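Plerenwood Desk Organiser Trial – Progress Report to Irnside
February 13, 2025

Work completed

The desk organiser stage is under way at the Evik site. Tasks cover placing small items in upright holders, removing them and returning the work surface to a clear state. To the end of the period 1,184 placements were logged against a stage target of 1,000. About 40 were excluded for incomplete labelling.

Materials

The solid-walled holders were withdrawn in favour of black mesh, as staff could not check contents from the side. A white work surface has been standardised for all desk tasks – the earlier grey one gave poor contrast with dark items.

Black mesh holder on the white work surface:

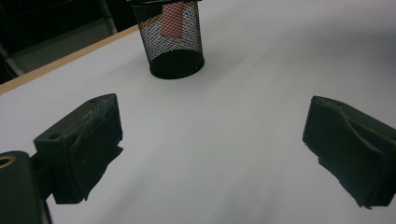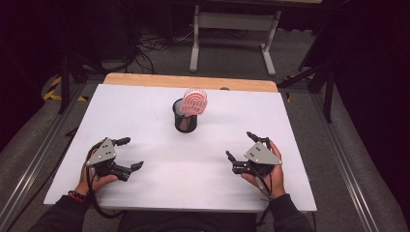
Expenditure to date is within budget. The remaining $600 in the consumables line is committed to replacement holders and stationery from Ratanaporn, with delivery expected before May. Labelling of the excluded placements will be redone at no additional labour cost. The drawer organiser stage follows once the new stock is catalogued.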